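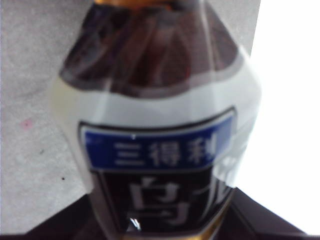 Bottle of dark liquid, close up, label below the shoulder.

Friday, 8:40

Second round of label removal for the Prollico job. Last week's batch came out too gummy to regrind, so the question for today is soak time and how much washing soda we can get away with before the rinse water turns into a problem of its own.

Stock: mixed drink bottles from the Nimby drop-off, three sacks. Tipped out, caps off, rinsed once in cold water. Sorted into sleeves and glued wraps. The sleeves go straight to the slitting jig and don't need soaking at all. One pass with the hook blade, peel, done. Only trouble is the perforated ones, which tear along the dots and leave a collar under the shoulder. Blade needs changing after every 200 bottles or it starts to skate. I let it go past that and scratched up a good part of the last sack.

9:30. Glued wraps into the tank. 120 liters, hot tap water plus soda at the weaker mix. Lid on, stirred every ten minutes with the paddle.

10:15. Pulled a handful. Paper labels have let go completely. Plastic film labels are loose at the overlap but the vertical glue line is still holding. Glue is soft and stringy, will smear if you rub it. Put them back.

10:50. Second pull. Film comes away in one piece now if you start from the overlap and pull slowly. Pulling fast leaves glue behind. There is one brand with a yellow glue that didn't budge, same as last time. Set those aside in the blue crate. Don't put them through the grinder until we know what to do with them.

11:20. Drained, rinsed twice. Water was cloudy after the first rinse, clear after the second. Skimmed label pulp off the drain screen by hand. The screen is too coarse — some pulp went through and I had to clean the trap. Need a finer mesh before we go to the big tank.

Tally for the morning: 534 bottles clean enough to grind, 12 rejects for yellow glue. Collars from the torn sleeves not counted, those went back to the jig.

Afternoon. Ran a small grind from the clean lot on the Brandão. Flakes look good, no clumping in the hopper. Float test in a bucket: bits of sleeve and cap ring came up, bottle flake sank. A few sleeve bits sank with the flake. Could be a different plastic in those, could be they were stuck to something. Worth a look under the magnifier before anybody orders more stock.

Sheet press is still set for the Kidus panels, so I didn't touch it. Flake is drying on the mesh racks by the back wall. Please leave the fan on overnight.

To do
Finer mesh for the drain.
Box of hook blades, we're down to the last one.
Try the yellow glue with the stronger mix, separate bucket, gloves.
Ask Nimby if they can keep caps out of the sacks.
Weigh the dry flake Monday before bagging.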